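Metenach Help Desk: Hardware and Accessories
We use cookies to keep you signed in and to remember your ticket filters. Accept all | Manage settings

Ticket: Phone case sticking to painted board, fit in storage box
Status: Closed, workaround accepted
Category: Cases and covers
Product: Dolau soft case, green, printed back
Share (11) | Comments (25)

Initial report

The phone is in a Dolau soft case, lime green, with a cartoon print on the lower half of the back. When not in use it is stored upright in a clear plastic box on the work table. The table top is pale wood with a white board laid over it. Two problems:

1. The case grips the inside wall of the box. When the phone is lifted out, the box comes up with it and then drops.
2. When the phone is left lying on its back on the white board overnight, the case sticks lightly to the surface. It peels off with a faint sound and leaves a dull rectangle on the board.

The case has been in use since March. Problem 1 was present from the first day. Problem 2 started after the board was repainted.

No fault with the phone itself. Charging, camera and buttons all work normally with the case on.

Support reply 1

Please provide the following:

- Inside width of the box at the opening and at the base.
- Thickness of the phone with the case on.
- What the board was painted with, and how long it dried before use.
- Whether the dull mark wipes off with a damp cloth.
- Whether the print on the back of the case feels raised or flush.

Please also confirm that the case is seated at all four corners. A case that has lifted at one corner adds to the overall thickness and will catch on a narrow box.

Update from reporter

Box: 11 mm wider than the cased phone at the opening. The base is narrower but was not measured, as the calipers do not reach. The walls have shallow ridges.

Case: seated at all four corners. Removed and refitted twice to be sure. The camera cutout lines up with the lenses. The print feels flush when a fingernail is drawn across the edge of it.

Board: one coat of Stidau white satin, water-based. It was left to dry overnight and put back on the table the next morning. The mark does not wipe off with a damp cloth. It fades over a few hours if the phone is kept off it.

Box tests were done with the box on its long side and then on its end. On its side, the phone slides in and out with some drag, and the box stays put. On its end, the box lifts every time.

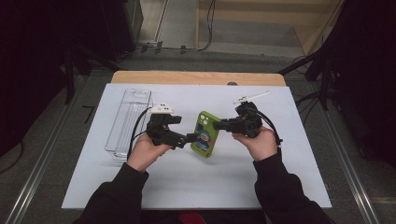
Same sticking here with a different Dolau case, a plain one with no print, on a shelf done in the same Stidau satin. I gave the shelf three weeks to cure before putting anything back on it and the sticking was much weaker, but it did not go away until I put felt down. Wiping the case with alcohol made no difference.

Support reply 2

Thank you both. The two problems have separate causes and are handled separately below.

Problem 1, box

Soft cases have a high-friction surface. Against a flat plastic wall the contact area is large and the case drags. Ridges reduce the contact area if they run in the direction of travel and increase the drag if they run across it. Please check which way they run. Also check whether the narrowing at the base is pinching the lower end of the phone. Method: fold a strip of printer paper around the lower end of the case, insert the phone to full depth, and pull the strip. If it tears or will not move, the phone is wedged. If it slides freely, the drag is from the walls alone.

Problem 2, board

Water-based satin is touch dry long before it is hard. A soft plastic item left on it during that period can bond lightly to the film. The technical term is blocking. The dull rectangle is the paint film taking the texture of the case. A mark that fades within hours is consistent with paint that has not finished curing.

Recommended steps:

a. Keep the phone and any other soft plastic off the board for 25 days from the date of painting.
b. Keep the room ventilated. Low temperature and high humidity extend the curing time.
c. Do not use solvent on the board. It will soften the film and restart the problem.
d. After the waiting period, test with the phone on its back for 60 minutes. Then test overnight.

Update from reporter

Paper strip test: strip slid freely for most of the depth and jammed at the bottom. Repeated with the phone turned over, same result. Ridges run across the direction of travel when the box is used on its end.

A folded cloth was placed in the base to hold the phone higher. The box no longer lifts, but the phone now sticks out too far and tips the box over if knocked. Cloth removed.

Will keep the box on its long side for now. Board is on day 14. Phone is being kept on a sheet of baking paper when it has to lie flat. No sticking to the paper.

Support reply 3

The strip result confirms wedging at the base. A wider box is the permanent fix. The Virág desk box in the large size has straight walls and will take a cased phone without contact on either side. The small size will not. If the present box is kept, use it on its long side only.

Baking paper is fine as a temporary layer. Do not use cling film or a plastic document sleeve, as either can block to the paint in the same way as the case.

Update from reporter

Day 25: phone left on its back on bare board for 60 minutes. No sticking, no mark.

Overnight test: very slight resistance when lifted in the morning, no sound, no mark visible. Repeated with the phone face down, so that only the raised lip of the case touched the board. No resistance.

A corner of the board was rubbed down with 80 grit by mistake. That was far too coarse and left scratches. The corner has been touched up and will not be used until it has cured. The rest of the board was not sanded.

Support reply 4

The remaining resistance should continue to drop as the film hardens. If it is still present after another month, a thin cork or felt mat under the phone will remove it. If the board is ever repainted, a fully cured hard enamel blocks less than a satin wall finish and is the better choice for a work surface.

For the touched-up corner, the waiting period starts again from the date of the touch-up.

No defect found in the case. No replacement is due.

Resolution notes

Problem 1: box narrows at base and ridges run across the direction of travel. Box now kept on its long side. Reporter has the size information for a wider one.
Problem 2: paint not cured. Resolved by waiting. Slight residual grip after an overnight test, accepted by reporter.

Linked tickets: Dolau clear case yellowing at corners; Stidau satin marks under rubber feet; Virág desk box lid will not close with cable attached.

Was this ticket helpful? Yes (60) | No (11)
Subscribe to the Metenach hardware digest. Enter your email address to receive closed tickets once a month. You can unsubscribe at any time.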